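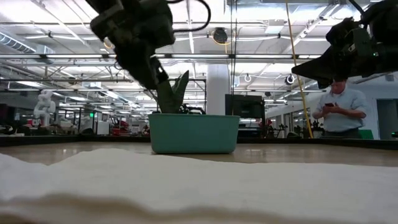

The Vultilar shelf label system was bought for the storage room at the Kevurham branch, where small supplies had for years been kept in whatever container was nearest. The set consists of a hand-held label printer, a charging stand, and tape in two widths. It is sold for home and office use, and this review considers it only as a means of keeping shared shelves in order. Mixed contents are the usual difficulty in such a room. A teal plastic bin with something green and leaf-like standing up in it, and a cluster of small black parts low behind the rim, cannot be given a one-word label that will help the next person who needs it. Any labeling system for shared use must therefore allow a second line of text, and the Vultilar does.

## Printing

The printer holds nine saved labels, which is fewer than the staff at Kevurham would have liked. Text is entered on a small keyboard with firm keys. The letters are clear and may be read from the far side of the aisle when the wider tape is used. The narrow tape is suitable for drawers and folders, but it should not be chosen for bins kept above shoulder height.

A label of two lines takes six seconds to print. The cutter is worked by hand and leaves a straight edge, although it must be pressed firmly. When it is pressed lightly, the backing paper is left whole and the label has to be trimmed with scissors.

## Adhesion

Labels put up in September were still in place at the end of winter on painted metal and on smooth plastic. On rough cardboard the corners lifted within days. The older Flellau tape formerly used at the branch held better on cardboard – it also left a gray residue when removed, and several drawers still show it.

## Running cost

One roll of the wide tape produced 33 labels of ordinary length. The printer leaves a blank margin at each end, and the setting that reduces this margin returns to its original value whenever the power is turned off. Users are advised to prepare several labels and print them together. Replacement rolls were ordered through Costa and arrived correctly packed.

## Recommendation

The system is approved for storage rooms and supply closets. It is not recommended for archive boxes. Branches that already hold Flellau printers should use up their remaining tape before placing an order.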